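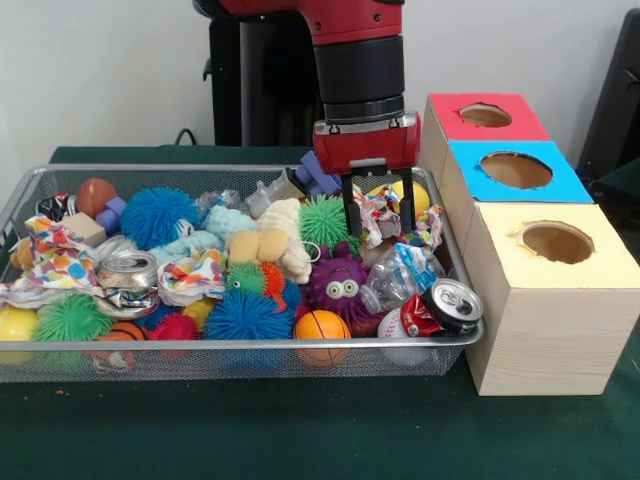
Our picking station, with the full basket and the three bins.

So this was my project for the Worberg robotics club, and I'm calling it Sosum (long story, it started as a typo). The idea is pretty simple to say out loud: get the arm to pick the recyclables out of a basket of toys and drop them in a box. I wanted cans first, then bottles, then paper if I had any time left.

Cans were way harder than I expected! A ball is a ball from any side, but a crushed can has a new shape every single time, and my first grasp code kept aiming for the shiniest spot.

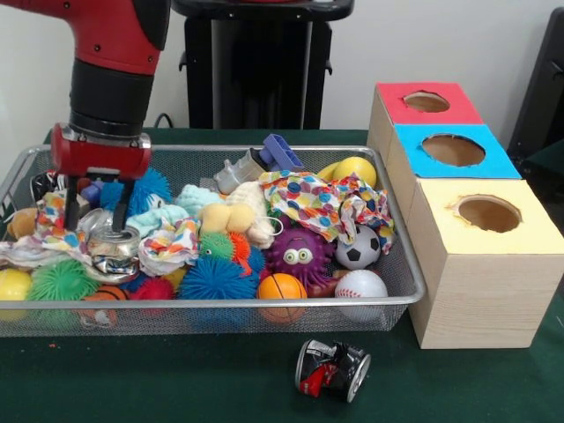 So I quit chasing the shine and had it look for the narrowest part it could close the fingers on. I labeled 900 pictures for that, mostly after dinner in August, and I never want to draw another outline again. My best run was 34 picks with 7 misses, and 2 of those were my own fault (I had the table height wrong).

Next up is paper, which I'm kind of dreading. The soft toys still confuse it too.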